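Mellham Colour Words – README

Hi, and thanks for downloading this. It's a plain little dataset of colour words that people in and around Mellham use when they talk about paint, plaster, brick and timber, and I put it together over one long winter because I kept arguing with a paint shop about what "biscuit" meant. (I still think I was right. More on biscuit further down.)

What you get

There's one main file, words.csv, with 579 entries. Each row has the word or phrase as it was said or written, a tidied-up spelling, the thing it was used for (wall, door, roof tile, fence and so on), whether it came from speech or from print, and a notes column where I've rambled on a bit. A second file, sources.csv, lists where the printed ones came from – mostly old hardware catalogues, a pile of real estate flyers and the Boonchu paint cards from the op shop, which were my favourite find of the whole project!

The third file is swatches.csv. It links 42 of the words to a hex value. Please treat those as my best guess and nothing grander. I matched them by eye on a monitor that leans a touch green in the evening, and I've gone back and changed a few of them more than once.

How I collected it

The spoken entries came from chats over fences and at the counter, written down in a notebook the same day and typed up later in Leltar, a small cataloguing tool I've used for years for my seed collection. It exports clean CSV and it doesn't try to fix your spelling, so "terracotter" stayed just how I'd heard it. I then added the tidied spelling by hand in its own column.

For print, I read through almost 3,000 pages and pulled out anything used as the colour of a building or a bit of one. Car colours are out. So are flower colours, unless somebody used one for a wall (there's a lot of "geranium" on front doors, you'd be surprised).

Colour and surface

Something I hadn't planned for was how often people fold the surface into the colour. "Burnt orange" on a matte slab gets called brick or clay or flowerpot, and the same word on a glossy door turns into tangerine. Shade does it too. A patch of shadow on an orange surface goes a deep brown, and if you ask three people for a name you'll get three names. I've added a column called surface with matte, gloss, rough or blank, and another called light, which I filled in only when the person mentioned it.

Marbled and grained surfaces were the worst to file. "Marble" is a material, a pattern and an off-white, depending on who's talking, and I ended up splitting it over three rows. Beige is its own headache and has more local names than anything else in the file.

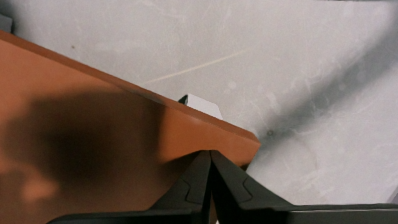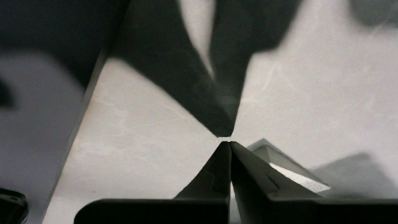
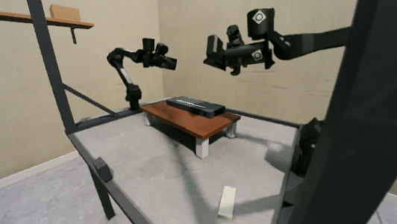

Rendered surfaces: burnt orange (first), pale marble pattern (second), beige walls (third).

Known problems

Older speakers are over-represented, because they were the ones home in the daytime and happy to talk. Anyone under 25 is barely in there.

"Biscuit" has four rows and they contradict each other. I've left them. In the printed sources it's a yellowish cream, but on my street it's a proper mid brown, like the edge of a well-done Anzac. The paint shop says pinkish. Make up your own mind.

Greys are thin. I got bored of greys, sorry. If you need them, the Zivwood timber stain list has loads and I've put a pointer to it in sources.csv, though I haven't copied any of it across as I wasn't sure about the permissions.

A few rows have the region field blank where I forgot to write down which side of the river I was on.

Using the files

Everything is UTF-8 with commas and a header row. Excel will try to turn a couple of the catalogue codes into dates, so import them as text. The id column is stable from version to version, and I don't reuse numbers when I delete a row, so gaps are normal.

If you're loading it into something fancier, join swatches.csv to words.csv on id. Don't join on the word itself! Marble and biscuit will multiply on you.

Licence

CC BY 4.0. Credit it as "Mellham Colour Words" and do whatever you like with it. If you print the list on a tea towel I'd love one.

What's next

I'd like to get to 700 entries, with more greys and more younger voices, and then leave it alone for a while. The next update should be in March. Corrections are very welcome, especially from the far side of the river – open an issue, tell me the word, what it was used for and where you heard it. Roof tile words go to the top of the pile at the moment.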